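Travel Writing for Beginners
Handout 3: Writing about somewhere to stay
29/05/2019

Hello again! Thanks to everyone who sent in their campsite pieces. I've read the lot with a pot of tea and I enjoyed them far more than I expected to (the one about the leaking tent at Vilora made me laugh out loud on a train). Marks are on the back of each sheet. Most of you are getting good at the journey, so this time we're on to the place where you sleep.

My own first go at this was a piece on Romstead, an old signal box done up as a holiday let. I stayed in February, it rained the whole time, and I came home and wrote 'cosy' five times on one page. My editor circled every single one in green. I still have the page and I'll pass it round.

So, cosy. Also charming, stunning, unique, tucked away and home from home. They aren't banned, but if you use one I want to see the fact that earned it. At Romstead the bed was built across the old lever frame, and you had to climb over the levers to get to the kettle. Once I'd put that in, I didn't need the word at all.

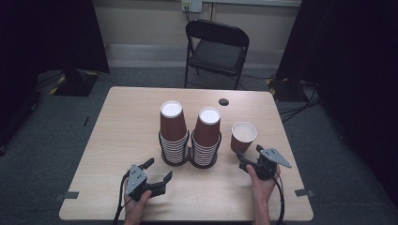 Arrival is where most reviews go flat. You park, you find the key, you look round. Readers will put up with a bit of this, but three paragraphs of car park is too much for anyone. Try starting after the first night instead. What woke you up? Which way did the window face? Was there a hook for a wet coat, and was it anywhere near the door?

Then there's the practical stuff, and please don't skip it because it feels dull. People planning a trip want to know:

How far it is to walk from the bus stop or station, with a bag
Whether you can cook, and on what
What the heating is like out of season
How steep the steps or ladder are
What costs extra (bedding, logs, dogs)
Whether a phone works there

Put it in a box at the end if it clogs up your story. The Baird guide does it that way and I think it reads well.

A word on freebies. If a place gave you the night for nothing, say so near the top, in plain words. I once forgot to, in a piece on the shepherd's huts at Pomis, and got some very cross letters. Fair enough too!

For next time: 300 words on anywhere you've slept away from home, a friend's sofa included. No adjectives in the first six lines. Bring two copies, one for me to scribble on and one to swap with your neighbour.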